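22/06/2019

Track geometry, Luvley branch, curve at km 66. Third run of the bench model with the Karaca survey data.

Cant deficiency at the curve entry comes out at 90 mm with the new transition length. The old file gave a lower value — it used the 1882 alignment, before the easement was relaid. Discard any plots made from it.

Wheel unloading on the leading bogie still peaks one sleeper past the joint. Reran with the twist fault removed and the peak went away. Oriana Mansilla wants the same run at 229 m radius, rail dry and lubricated.

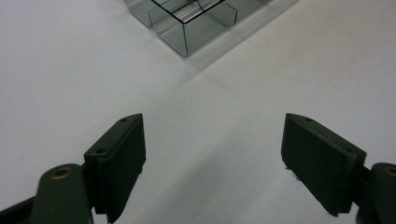 Friction values for the lubricated case are not in the Fuvideck folder. Asked Lorena Navarrete for the tribometer sheets. Until they arrive, use the dry coefficient on both rails and mark the output provisional.

To do: check sign convention on twist, left rail high is positive.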